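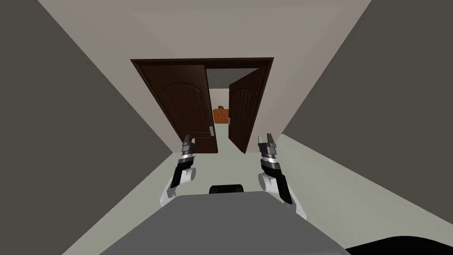 By Britt-Marie Solberg | Fiction | 7 Feb 2024
Stories > Short Fiction > The Matter of the Ó Briain House

The Livton Boundary Office received the letter in July and entered it as File 2154. The writer, Mrs. Philomena Ní Mhurchú, wished to know which town she lived in. She had lived in the Ó Briain house since her marriage and had always paid her taxes to Livton. Over the winter, however, the river had moved. It now ran behind her kitchen, where it had formerly run past her front gate, and under the Treaty of Adjustment everything on the far bank belonged to Balemov.

The Office assigned the file to Inspector Enda Hegarty, who was instructed to visit the property, establish the position of the river, and make no promises.

The Inspector found the river where the letter had placed it. He also found that an inspector from Balemov, Mrs. Fathima Bepari, had arrived before him and had been given the better chair. Balemov had received a letter in the same words. Mrs. Ní Mhurchú served them both tea and asked that they speak one at a time.

It was the position of Livton that a river could not remove a taxpayer without notice. It was the position of Balemov that it did not want the house, the roof of which was in poor repair, but that it was obliged to take it. The inspectors read the relevant articles aloud. Article 10 provided that a dwelling cut off by water should follow the hearth. Neither inspector had been called upon to apply Article 10 before, and both asked to see the hearth.

The hearth had been bricked up by the late Mr. Ní Mhurchú, who had felt the cold. A stove stood in front of it. Mrs. Bepari noted that the stove had been purchased in Balemov. Inspector Hegarty noted that the coal had not.

At dusk the river could be heard quite clearly through the back wall. Mrs. Ní Mhurchú said that her husband used to complain of the same noise from the front bedroom, and that she had told him he would get used to it. She had moved her bed to the kitchen in March so as to go on hearing it. She asked whether this should be written down, and Mrs. Bepari wrote it down.

The joint report ran to 2 pages and was signed by both parties. It found that the river had been observed in motion and that its position could not be fixed for the purposes of the Treaty. The resident was to remain where she was until it settled. The report was sent to the Registrar, Beatriz Moreira, who returned it once for a missing date and then approved it.

Inspections have been held every spring since. The Office supplies the tea.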